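Shivam Tiwari
27/01/2021

Ok, small thread about old server boards and putting the processor in its socket. I am repairing one at home since the weekend, and a few people asked me how I dare to touch the pins. Answer: slowly.

The board is for the machine we call Ulla. She did file storage for our office for years and then we got something newer. I asked if I can have her, and the boss said yes if I carry her down the stairs myself. I carried her. My back remembers.

First thing, light. I use two lamps. With only one lamp you get a shadow in exactly the place where you want to look. The metal parts will shine back at you, so move your head a little until you see the edges.

Second thing, the pins. On this type of socket the pins are on the board and the chip is flat underneath. If you bend one pin, you can lose a whole memory channel and spend your evening blaming the memory. Ask me how I know. That board was 30 dollars and I learned more than 30 dollars from it.

Hold the chip by the sides only. Don't slide it, don't push it. Find the little triangle in the corner, match it, let it go down flat. If it doesn't sit flat, lift it and start again.

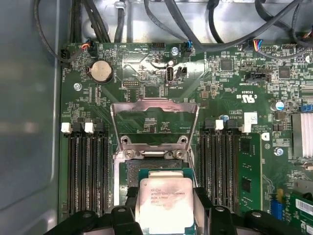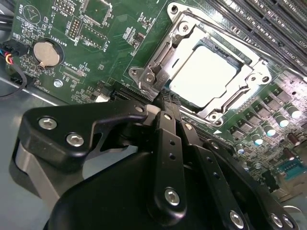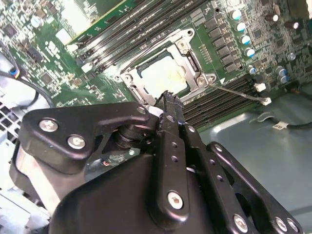 Green board, silver socket frame, one Xeon. Faint scuffs and some residue, maybe old paste, still on the metal in the first one.

About the paste, before someone writes to me: yes, I know. I wipe it with isopropyl and a coffee filter, which leaves less fluff than kitchen paper. A few grey marks don't bother me, but I don't want any lumps, and for sure nothing in the socket.

The lever needs more force than you expect. The first time I closed one I was certain I had broken it. It makes a creaking noise and this is normal. If you feel it stop hard halfway, then open again and look at the chip.

Keep the plastic socket cover! I have mine in an old biscuit tin with the spare screws. If you ever post a board to somebody without the cover, the pins will not have a nice trip.

Bonifacio Bustamante asked which memory slots to fill first. Look in the manual of your own board, please. Mine wants the slots farthest from the processor first, yours can be different. I printed the page and taped it on the wall over the bench.

Next job is the cooler and a new fan, because the old one has the sound of a lawn mower two houses away. I'm waiting for the parcel. I hope to have her running by March, and then all the family photos can move off my poor laptop.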